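I got to the rink in Stondudden a good hour before warm-up, which suited the backup goalie, who likes a chat and hates stretching. She'd just finished a stint with Imhof and was still getting used to the new colours.

"I've got 672 saves written down in a notebook," she told me. "My mum started it. I'm not allowed to stop!" 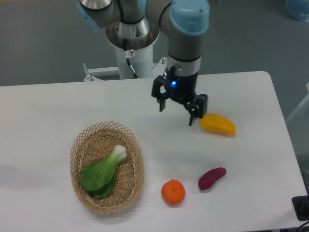

Vol. 12, No. 4

We talked about the trade (she heard on the team bus, between a nap and a bag of chips) and about the crowd. Imhof draws 2,000 on a good night. Her first home game here drew 300, and she swears they were louder.

"You can hear every single word they yell at you," she said. "Some of it's pretty helpful — one guy told me to watch my glove side and he was right."

I asked about the loss to Griritz and she groaned, then talked about it for ten minutes anyway. Three goals in the second period, all from the same spot.
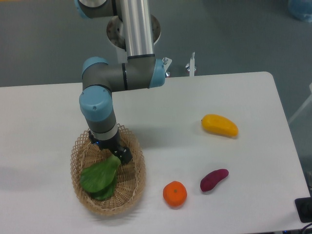
On the table, a woven wicker basket.

Her contract runs until April. Would she stay? "Ask me after the playoffs," she said, already hunting for her other skate. "I like it here. I like the drive in. I'd like to start a few more games, and I've told the coach that — twice."

They play Jurneo next, at home.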